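Siltetance Tabletop Arm Kit – Acceptance and Safety Checklist, with Comments
Review unit on loan from Feltell, December 2024

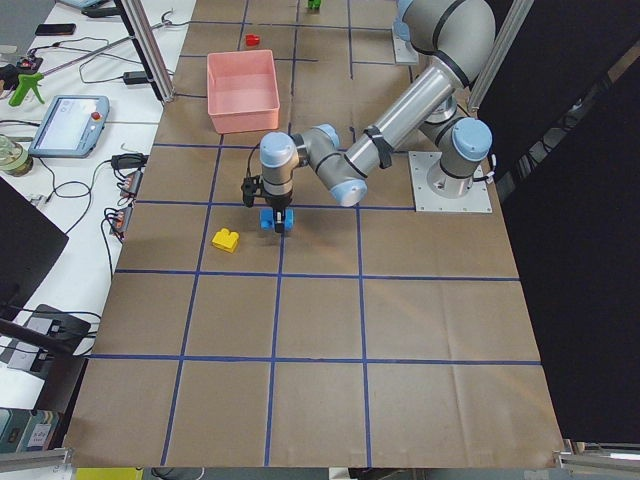

Block sorting on the taped grid, gripper holding a blue block.

Before you start
We fill this in for every kit that comes through for review, and the comments are meant for whoever is thinking of ordering one, so please forgive me if I go on a bit. Each line is marked OK, Fix or Ask. OK means we would let a new operator work with it as it stands. Fix means something we can sort out on our own bench. Ask means it goes back to Feltell with a question.

1. Base and mounting

1.1 Mounting plate sits flat and does not rock: OK
I leaned on it from all four sides with the power off and felt nothing move. The square plate is a good heavy piece and I was glad to see it come with the kit, as the last arm we reviewed left us to find our own.

1.2 Base bolts tight and marked: Fix
Tight, yes, but none of them had a paint mark across the head. We added marks. Check them again after the first 20 hours of running, and once a month from then on.

1.3 Posts and rails free of sharp ends: OK
The aluminum was clean wherever a sleeve or a hand might brush it. Do run a cloth along yours when it arrives – a snag will tell you quicker than your eyes will.

2. Stopping the arm

2.1 Emergency stop on the pendant works from every pose tried: OK
We tried it in seven poses, with and without a block in the gripper, and the arm held still every time. The button is red and up in the corner of the pendant, easy to find with a thumb.

2.2 Pendant within reach of the operator: OK, with a remark
We keep it on the white desk beside the paper, screen up. It is a lovely bright screen and you can read it standing. My one wish is for a proper hook or cradle, because a pendant lying on a desk will sooner or later have a notebook put down on top of it, and I would like to see Siltetance put one in the box.

2.3 Second stop button, separate from the pendant: Ask
The manual mentions a socket for one but the kit list does not include the button. For one person at a desk I could live with that. For a classroom I would want it settled before anybody switched on.

2.4 Gripper keeps hold when the stop is pressed: OK
The block stayed between the fingers. Good to know if you plan to carry anything heavier than a toy brick.

3. Work surface

3.1 Paper flat and held down: Fix
Brown paper is cheap and cheerful and I have nothing against it, but it creases, and ours has faint folds, most of them in the lower right cells. A block set down on a fold can end up at a tilt, and then the fingers may meet it at a poor angle. Change the sheet when the folds begin to bother you, or ask Feltell about the rubber mat, which we have not tried.

3.2 Grid lines straight and stuck down: OK
Dark blue tape shows up very nicely against the brown. Press the crossings down with a fingernail every morning.

3.3 Loose items kept off the grid: OK
Blocks and the pink bin only. Phones, hand tools and coffee stay on the desk side, please, and coffee preferably in another room!

4. Cables and power

4.1 Cable on the forearm strapped, with enough slack: OK
We ran the arm slowly to both ends of its reach and watched the strap near the lower end of the tube. No pulling and no rubbing.

4.2 Cables on the desk tidy and labeled: Fix
I will be frank and say this is our weakest line. The black cables are in a tangle, and the power adapters look enough alike that you could pull the wrong one. Labels at both ends, and a tray under the desk, are on our list for April.

4.3 Connector strips covered: Ask
The two small strips along the table edge have no cover that we could find among the parts. We have asked whether one is sold separately.

5. Gripper and moving parts

5.1 Fingers clean and evenly matched: OK
Wipe them with a dry cloth. We logged 2,704 picks during the review and the pads were still in good shape at the end.

5.2 Pinch points explained to new operators: OK
The Leiva training sheet covers the wrist joints and the elbow very well, in plain words. Read it aloud together – it takes about 20 minutes and saves a lot of questions later.

5.3 Curtain clear of the arm at full reach: OK
The black curtain hangs along the right side and stayed clear on every pass. Tie it back if you have a fan going.

Overall
Passed for supervised use by one trained operator, with the Fix lines to be closed first and the three questions below sent to Feltell. Fodent also offers a yearly service visit for this kit; we have not booked one and so cannot comment on it.

Open with Feltell: second stop button (2.3), rubber mat (3.1), cover for the connector strips (4.3).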